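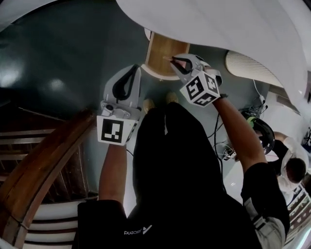 Figure 1. Operator with both hand-held grippers, right gripper at the edge of the stool top. A marker cube is mounted at the base of each gripper.

Progress report, June
Project: Ojeda two-handed manipulation data, Dustadham site
Work package 3: Furniture handling

1. Status

Recording of furniture handling tasks continued through the period. The target was 122 accepted episodes. That target was not met. Recording stopped on a Friday at the start of the third week after a tracking fault was found in the right-hand gripper data, and resumed after 8 working days. The revised delivery date for the work package is the end of next month.

2. Description of the fault

Gripper position is computed from the square patterns on the marker cubes. During a routine replay in Skideck, the right gripper path showed sudden jumps in orientation while the left path stayed smooth. The position error at the jumps was small. The orientation error was large enough that a robot arm following the path would have rotated its wrist sharply near the end of a grasp.

One replay was run on the test arm at reduced speed before the fault was understood. The arm exceeded its wrist speed limit and went into a protective stop. No person was inside the marked area and the arm was not damaged. The event was entered in the site safety log as a near miss.

3. Cause

Two causes were identified.

The right cube had been refitted after cleaning and was seated one quarter turn from its calibrated position. The software accepted the cube because all of its patterns were valid, but applied the wrong offset whenever the visible face changed.

The replay tool did not check wrist speed before sending a path to the arm. The check existed in an earlier version and was dropped when Skideck was updated.

4. Corrective action

The cube was reseated and both grippers were recalibrated. Bukgate has supplied a keyed mount that fits in one position only; it is installed on the right gripper and on order for the left. The speed check has been restored and now blocks any path over the limit. A short calibration recording is required at the start of each session and after any cube is removed.

5. Effect on data

30 episodes recorded after the refit have been withdrawn. Correction in software was tried and rejected, as the face changes could not be located reliably in every episode. The withdrawn tasks will be recorded again.

6. Open items

Keyed mount for left gripper: awaiting delivery.
Repeat of the replay test at full speed: not yet scheduled.
Written procedure for cleaning and refitting cubes: in draft.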